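Home » Support » Tickets » Bags and storage

Ticket 1000: Purple bed towel shedding lint onto small items

Status: Open, waiting on customer
Product: Jadetham bath towel, purple
Store: Clernlow
Category: Textiles, color and lint

Initial report
Customer uses the towel as a sorting cloth on top of the bed when packing for travel. Items are laid out on it before going into bags. Purple fibers are found afterward on a zippered pouch and on light-colored fabric. Towel has been through the wash twice. Customer asks whether this is a dye fault or normal lint.

Attachment 1 received 16:34.

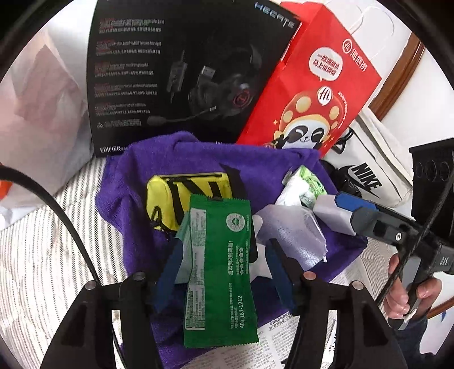 Towel in use on the bed, with striped pouch and bags.

Agent note
Bedding is a white sheet with thin gray stripes, so any transfer should be easy to find. Customer was asked to run the standard rub test: press a damp white cloth on the towel for one minute, then on a dry section. Color on the damp cloth points to loose dye. Fibers with no color point to lint.

Customer reply
Damp cloth came back with fibers and no stain. Dry cloth the same. Fibers lift off the pouch with tape but stay in the zipper teeth. Dryer was set to low. No fabric softener. The towel was washed with a Kurel fleece both times.

Agent note
Result is consistent with lint. Fleece in the same load is a likely contributor. Steps sent:

1. Shake the towel outdoors.
2. Wash it alone, cold, with half the usual detergent.
3. Tumble dry on medium and clean the lint filter halfway through.
4. Repeat once.
5. Retest with a white glove or cloth before packing on it again.

Attachment 2 received with the next message. 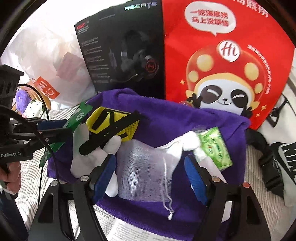
Customer also asked whether newspaper can go under a towel on the bed. It can, if the paper is dry. Damp newsprint can mark pale sheets, and the mark may not wash out. A plain cotton sheet is the better layer. Keep straps and anything with mesh in a separate bag until the lint is under control, as fibers are hard to pull out of mesh.

Warranty
Lint in the first few washes is not covered. Dye transfer is. If the damp cloth picks up color at any point, reply on this ticket with the batch code from the sewn label and the case will be moved to returns.

Pending
Second wash result. Batch code not yet supplied.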